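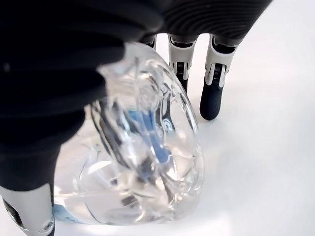 Figure 3. Clear plastic water bottle, crumpled, on a white tabletop.

3.2 Items and surfaces

Everything in the Prarkora tables set was sorted by what state it was in when it came off the table, then by what it was. Earlier coding (section 2) did it the other way around and we lost the crumpled bottles completely, they went in with the full ones. Total after recoding: 2,397 items from 264 table clearings, all at the Trernmont building in Stedport. Food scraps not counted. Napkins counted only if unused.

State codes were kept short. W for whole, D for dented, F for fully crumpled. A bottle like the one in Figure 3 is an F: walls folded in, creases all over. The W/D line was easy. The D/F line was not. Two coders would look at the same bottle and one would say it still had a shape and the other would say no it doesn't. We settled on the walls. If the walls touch or nearly touch anywhere, F. Otherwise D. Not perfect but both coders could apply it without stopping to talk.

Clear plastic is a problem on white tables in general. Low contrast, lots of glare off the folds, and the label is often gone so there is no color to go by. In the first pass coders missed clear bottles more than any other item. White plates were second. Same reason, more or less. A rim line helps a lot. Plates and bowls with a dark rim were hardly ever missed, plain ones were, and we would now tell anyone buying dishes for a room with white tables to get the ones with a rim.

Tables were white, flat, matte. Floor is dark gray carpet. Lighting is the normal office kind and was left alone. We did consider a colored cloth for the tables, dropped it, the cloth bunches up when a plate is slid and then you are coding cloth problems. 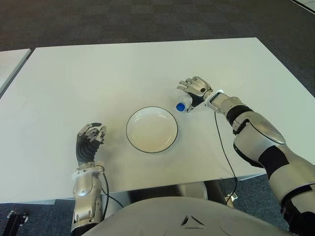 Small bottles need their own paragraph. These are the pill or vitamin type, short, with a screw cap. They tip over and they roll, and a rolled one ends up under the lip of a plate or against somebody's bag. Coders marked cap direction (toward the dish, away, sideways) becuase Lozano's pilot had suggested people set them down cap-first toward whatever they were eating. In the full set we see no pattern worth reporting. Cap direction was dropped from the final table. Raw codes still in the supplement.

Lying down vs. standing did matter. A small bottle on its side was cleared later than one standing up, and was more often the last thing left. Two likely reasons. It is lower, so gets overlooked. And it isn't clearly trash, so people leave it for the owner. The interview notes lean toward the second one. "I figured it was someones medicine" or words close to that came up over and over.

3.3 Dishes as collecting points

An empty dish on a shared table does not stay a dish for long. Once the food is gone it turns into the spot where small stuff is dropped: caps, wrappers, a used tea bag. We call this collecting, following the Mudaliar scheme, and code it from the first non-food item placed inside the rim. Touching the rim doesn't count. Hanging over it doesn't count either, which caused some arguments.

Shallow bowls collected more than flat plates. Deep bowls we can't say, too few. Position on the table seemed to matter as well but here we are careful, a dish near the middle is also just closer to more people.

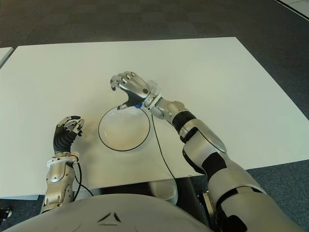

Cables were the suprise. Not in the coding plan at all. Laptop and charger leads lay across a lot of the tables and people clear around them, so anything on the far side of a lead got left for the end. A lead over a dish was worse, the dish was simply skipped. We added a yes/no cable code in August and went back through the first 100 clearings to fill it in. The rest were coded with it from the start.

Under the table was left out. Things do end up down there, but whether they were dropped or stored can't be told from the tabletop notes, so no code. Same for second tables next to the main one. If an item moved across the gap it was treated as cleared, even if all it did was change tables. This inflates the clearing rate a little for rooms with tables close together. Correction in 4.1.

Agreement between coders was checked on 300 items pulled at random. State codes held up well apart from D/F, see above. Item codes fine. Collecting was the weakest and we reworded the rule once, then rechecked the same items. Correspondance on the coding sheet to Eusebio Lozano.

Related items
Shared tables and who clears them: notes from Stedport
Rim color and missed dishes on light surfaces
The Mudaliar scheme, revised coding sheet
Left for the owner: small containers in common rooms

This site uses cookies to remember your settings and count visits. Accept all | Manage choices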